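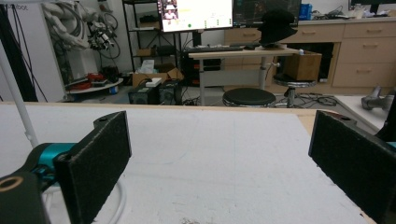
Clearing and Resetting a Shared Workroom

Facilities Services, Kasarcombe Campus
Last revised October 28, 2020

This page sets out the procedure for clearing and resetting a shared workroom at the end of a booking period. It applies to all rooms on the second floor of the Delacroix Building and to Room 278 in the Nirnham Annex. Groups that hold a room for a full term are asked to follow the same procedure before each break.

Allow one afternoon for a room with two or three work surfaces. The work can be done by one person, although a second person is required for moving a desk or lifting any item marked as heavy.

Before You Begin

Confirm the end of your booking with the facilities desk. Collect the following from the supply closet on your floor:

Reusable cable ties and a roll of paper labels
A permanent marker
Two microfiber cloths and a bottle of neutral cleaner
A soft white eraser
A flat cart
Form 477 (Room Return), one copy per room

Save all work and sign out of every computer. A window left open on a monitor, including a video call, remains your responsibility until the session is closed. Computers that are running a long job should be labeled with the name of the owner and the expected end time, and should be left alone until the owner has been reached.

Step 1. Remove Boxes from Desks

Start with cardboard boxes. They take up the most space, and they are often set down on whatever surface is nearest. The room shown at the top of this page has one near the right end of the desk, partially hanging over the edge. A box in that position should be moved first.

Open each box and sort it before taking it anywhere. Equipment goes back to its shelf. Packing tissue goes in the paper bin if it is clean. Flatten empty boxes and tie them in bundles no more than 30 inches wide, which is the width of the recycling chute door. Original packaging for equipment still under warranty may be kept, provided the box is closed, labeled with the name of the item, and stored on a shelf.

Step 2. Clear the Floor Under and Beside Desks

Equipment boxes, computer towers and cartons may not block the space where a person sits, nor may they stand under the moving parts of a height-adjustable desk. Before changing the height of a desk, look beneath it and move anything that the frame or top could strike.

A computer tower may stay on the floor if it is clear of the desk legs and its vents are open on all sides. Do not stack loose items on top of it. Equipment boxes may be stacked two high against a wall, with the larger box at the bottom. Do not hide smaller cartons behind them. Items left in such places are commonly reported missing and then found at the next inspection.

Anything weighing more than 80 pounds must be moved by Facilities Services. Please call ahead; same-day requests are not always possible.

Step 3. Return Items to Shelving

Metal shelving units are assigned by group, and the group name is posted on the upright. Place heavy items on the lowest shelf, boxed items in the middle, and light items that are seldom used at the top. Nothing should extend past the front of a shelf.

Small tools are to be returned to their tray or case. If a tool has no obvious home, put it in the gray Gova bin by the door and note it on Form 477. The bins are emptied each Friday and their contents are held at the facilities desk for one month.

Personal belongings, including hats, cups and chargers, should be taken home. Those left behind are treated as lost property.

Step 4. Gather the Cables

Unplug only the cables that belong to your group. Network and power cables supplied with the room stay in place.

Coil each loose cable in a circle about the size of a dinner plate, fasten it with a reusable tie, and attach a label giving the type and the owner. Cables that must stay connected should run along the back edge of the table. A cable lying across a work surface is easily pulled, and whatever is attached to it may be pulled with it.

Cables with cracked covering or bent pins should be handed in at the facilities desk. Do not return them to the shelf.

Step 5. Clean the Work Surfaces

White tabletops show scuffs and pencil marks readily. Clean them in this order:

Brush away loose specks with a dry cloth. Rubbing them in with a wet cloth can scratch the surface.
Lift pencil marks with the soft eraser, working in one direction, and brush off the crumbs.
Wipe the whole top with a cloth dampened with neutral cleaner.
Treat any remaining scuffs with a second light pass. Do not use abrasive pads or solvent.
Dry the surface, paying attention to the join between a white board and any wooden edging, where moisture can collect.

Light wooden desk tops need only a barely damp cloth. Turn a keyboard over and tap it gently before wiping beneath it. Monitors are to be cleaned with a dry microfiber cloth only, with the screen switched off.

Marks that do not come out should be reported on Form 477. Groups are not charged for ordinary wear.

Step 6. Complete the Return

Set height-adjustable desks to their lowest position and push chairs in. Turn off the lights. Sign Form 477, list any damage or missing items, and leave the form in the rack outside the facilities desk together with the room key.

A member of staff will inspect the room within two working days. If anything further is required, the person named on the booking will be told by email and given until the end of the week to attend to it.

Rooms Booked Over the Summer

Bookings that run through August are subject to an additional floor cleaning. All items must be off the floor for this, computer towers included. Dates are posted on each door in advance.

Questions about this procedure may be sent to Bernadette Dunne, Room Services Coordinator, at the Kasarcombe facilities desk.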